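Kodus Pastry Transfer: teleoperated and hand-guided demonstrations

Version 1.2, last edited 6/26/25
Maintainer: Marama McKinnon
Internal name in older scripts: sellby_trays

Summary

Kodus Pastry Transfer contains 2226 demonstrations of moving pastries between lidded display trays and a serving tray. Demonstrations were given in two ways: by remote control with a leader arm, and by hand guidance with the follower arm in gravity compensation. The task was written for the Sellby counter project, and the scene layout follows the Sellby counter except where listed under Known issues.

Version 1.2 replaces 1.1. The episodes are the same. The success labels have been redone and the gripper width channel is now in meters. Loaders written for 1.0 will read it wrong by a factor of 1000 and give no warning.

Task

Each episode starts from one of 14 layouts. A layout fixes the lid state, the position of the serving tray, and which pastry goes in which boat. The instruction string names one item, for example "put the donut with red glaze on the black tray". The operator picks up the paper boat together with the donut and places both on the serving tray. Touching the glaze does not end an episode but sets the flag surface_contact.

Layouts 1 to 9 start with the lids raised. Layouts 10 to 14 start with at least one lid closed, and the operator opens it by the handle strip before reaching in. Closing the lid afterward is not part of the task.

In the raised-lid layout used for the pick tests, both curved covers are rolled back and each display tray holds two kraft-paper boats, one donut per boat. The black serving tray lies in front, centered between the two.
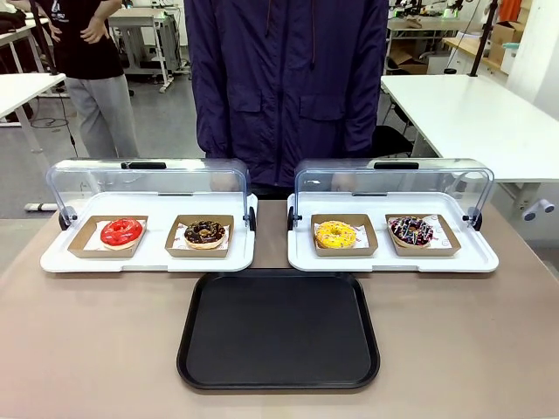
Donnelly wrote back after loading version 1.1 that the hand-guided episodes were close to useless for the closed-lid layouts, given that the operator's forearm covers the handle in the overhead view for most of the opening motion, and asked for them to be split out. They are now in a separate group, guided_closed, and are left out of the default training split. They remain in the download. The joint data in them is sound and can be used without images.

Collection

Remote control: leader and follower arms with matched kinematics, joint position mapping, 1:1 scale. The operator stood beside the workspace with a direct view of the trays. No force feedback. The leader gripper trigger is mapped linearly to follower gripper width.

Hand guidance: the operator held the follower arm at the wrist and moved it through the task. Gripper opening and closing was done with a foot pedal, so gripper width in these episodes is close to binary. Actions were derived afterward from the measured joint positions, shifted forward by one step.

All sessions were recorded in May. Five operators took part. Each did a practice block before recording, and practice episodes are not included. Operators were told to redo an approach if the first one missed, without stopping the recording, so retries appear in both modes and are labeled.

Episode fields

observation/joint_pos: follower joint positions, radians
observation/gripper_width: meters
observation/image_top: fixed camera over the workspace
observation/image_wrist: camera on the follower wrist
action: target joint positions and target gripper width
mode: teleop or guided
layout_id: integer, starts at 1
operator_id: integer, starts at 1
instruction: string
surface_contact: boolean
retries: integer
success: boolean, see below

Image streams are stored as video and indexed by step. Joint data and images share a clock. Steps where either camera dropped a frame are marked invalid and should be skipped, not filled in.

Success labels

An episode is a success if the named boat rests fully inside the raised rim of the serving tray at the last step, with its donut still in it, and no other boat has left its display tray. Labels in 1.0 and 1.1 were set by the operator at the end of the recording. For 1.2 they were redone from the top camera by two people working apart, with disagreements settled by the maintainer. The change affected 319 episodes. Most of these had the boat sitting on the rim.

Splits

train: default, all teleop episodes plus guided episodes with raised lids
guided_closed: guided episodes with closed lids
holdout: layouts 6 and 13, both modes, never in train

Use holdout only for reporting. Tuning on it makes numbers from different groups impossible to compare.

Known issues

The background of the top view changes between sessions. People, chairs and cables are not in fixed positions. No masking was applied.

The paper liners slide inside the boats. In some teleop episodes the gripper catches the liner and not the boat wall, and the donut tips. These are not flagged separately.

The Tirkoreo controller plugin was updated partway through collection. Episodes before the update have a slightly longer delay between leader and follower. Filter on controller_rev in the episode metadata if this matters for your model.

Operator 4 is left-handed and approaches the right display tray from the outside. Layout 8 has no episodes from this operator.

Layouts 2 and 3 differ only in the rotation of the serving tray.

Contact

Send label corrections to Marama McKinnon with the episode number and the step. Corrections without a step number are not processed.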